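Orden Adds Saved Filters to Its Forum Search

February 21, 2025

Orden has added saved filters to Irer, its search service for public forums and message boards. Registered users can now store a set of keywords together with language, date range and sort order, and run the same search again from the account page. Each account may hold up to 24 saved filters.

The service currently covers 1,407 public boards. Results can be sorted by date or by number of replies, and the chosen order is kept with the filter. Two export formats, CSV and plain text, are available for every saved search.

"Many of our users repeat the same searches every morning, and they asked us for a shorter way to do it," said Gualtiero Bianchini, product manager at Orden. Filters created in the Pasaribu browser extension will be moved to the new system in September. Until then, the extension will continue to work in its present form.

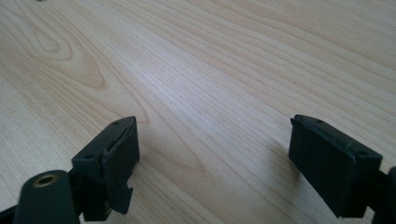 Can a saved filter be shared with another user?
Sharing is limited to members of the same team account. The owner of the filter selects the members on the settings page and may withdraw access at any time.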